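Folding polo shirts so the collars survive

I used to be a hanger person. Every shirt in the house went on a hanger, and the closet rod in our old apartment finally came out of the wall one August night with a noise like a car accident. So now we fold! I've been folding for years and I've gotten pretty fussy about it, and polo shirts are the ones I get asked about most, so let's do those.

First thing, get off the bed. I know, everybody folds on the bed, I did too. But a mattress gives under your hands and the shirt slides around and you end up with one sleeve longer than the other. Use a table. Mine is plain wood, and I wipe it down and let it dry all the way before any clean laundry goes near it (ask me about the maple syrup). If your table is rough, run a hand over it first -- a splinter will pull a thread in a knit shirt faster than you'd believe.

Button the shirt before you do anything else. I button all the way up for folding, even the top one, and then pop the collar up, smooth the band underneath with my thumbs, and turn it back down. If your collar has that skinny contrast stripe along the edge, you've got a handy guide, because you can see right away when one side is sitting higher than the other.
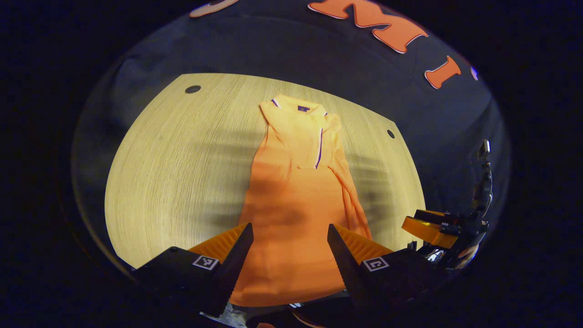 Then I smooth from the middle out to the sides, using the flat of my hand. Don't tug at the hem to get wrinkles out. Tugging is how you get that wavy bottom edge that never lies right again. My friend Mahlet Jemal gives hers a good hard snap in the air before it goes down on the table and I've started doing it too, it saves a lot of smoothing.

Once it's flat, turn it face down and try to keep the collar where it was. Bring one side in toward the middle, lay the sleeve back on itself so it points down, and do the same on the other side. Then fold up from the hem, once for a deep shelf and twice for a drawer. Flip it over and the collar should be on top, looking at you.

A few odds and ends:

Stack them with the collars at alternating ends. If all the collars are at the same end the pile leans, and a leaning pile in my house is on the floor by morning.

If a collar has already gone curly, dampen it, press it flat from the points in toward the center, and leave it alone for 30 minutes before you fold.

Bright colors stay bright longer if you wash them inside out in cold water. Turn them right side out BEFORE you fold. I shouldn't have to say that but I live with teenagers.

For a suitcase I roll instead, with a pair of socks tucked inside the collar to hold it up. Works great, and you were packing the socks anyway.

Next time I'll get into fitted sheets -- wish me luck.

More from the laundry room
Getting deodorant marks out of dark shirts
The sock basket, one year later
Drawer dividers from cereal boxes
17 things I stopped ironing
What to do with 24 mismatched pillowcases

Contact | Copyright Gladys Bedoya, all rights reserved | Back to top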